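Procura-se assistente de laboratório fotográfico (com paciência para químicos, rolos e donos de rolos)

Local: Plestenness, com deslocações ocasionais
Início: outubro
Regime: tempo parcial, manhãs, a partir das 9h30
Vagas: 2

O Fornholm é um laboratório de revelação e digitalização de película. Abrimos quando toda a gente nos garantia que a película tinha morrido e continuamos abertos agora que toda a gente nos garante que ela voltou. Do lado de cá do balcão, a diferença notou-se sobretudo na fila. No mês passado passaram por aqui 2.614 rolos, entre 35 mm, médio formato e um ou outro cartucho encontrado na gaveta de um avô, que chega sempre acompanhado da pergunta «ainda dá para ver alguma coisa?». Às vezes dá. Costuma ser um cão. 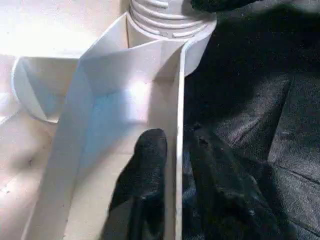
Precisamos de duas pessoas que nos ajudem a manter os prazos que, com algum otimismo, prometemos no site. O trabalho consiste em receber e etiquetar rolos, carregar espirais às escuras, preparar e controlar banhos de C-41 e preto e branco, digitalizar, limpar pó no software e voltar a limpar pó, porque havia mais. Uma tarde por semana fica para a manutenção da processadora, uma Buzatu com temperamento próprio e um manual traduzido por alguém que não gostava de nós.

Quem vai gostar disto

Pessoas arrumadas. Pessoas que escrevem datas nos frascos. Quem já revelou em casa parte com vantagem, mesmo que tenha sido na banheira. Não pedimos curso de fotografia, embora também não o usemos contra ninguém. Pedimos português e inglês suficientes para explicar por telefone, com delicadeza, que o rolo veio em branco e que a tampa da objetiva costuma ter alguma coisa a ver com o assunto.

Não é preciso ter opinião sobre grão. Se tiver, há um almoço mensal para esse efeito.

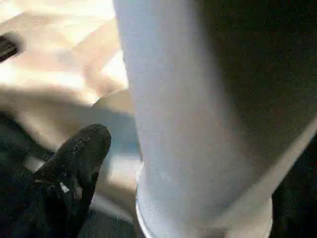
Condições

Contrato de 3 meses, renovável. Formação paga desde o primeiro dia, a cargo de Abena Ankrah, responsável pela câmara escura. Revelação gratuita do seu trabalho pessoal até 100 rolos por ano; a partir daí, conversamos sobre os seus hábitos. Luvas, avental e óculos por nossa conta. O cheiro a fixador também, e leva-se para casa sem custos adicionais.

A sala de digitalização tem janela. A câmara escura, por motivos que esperamos não ter de discutir na entrevista, não tem.

Como concorrer

Envie uma carta curta, o currículo e uma fotografia sua que tenha corrido mal, com duas linhas a explicar porquê. Lemos primeiro as duas linhas. Pode entregar tudo em papel ao balcão ou na caixa de correio da loja, na Rua Ostetow, ao cuidado de Ottó Fekete, que responde a todas as candidaturas, incluindo as que nos sugerem que mudemos para o digital.

As entrevistas incluem uma prova prática: carregar uma espiral às escuras com um rolo estragado. Pode praguejar em voz baixa. Não cronometramos.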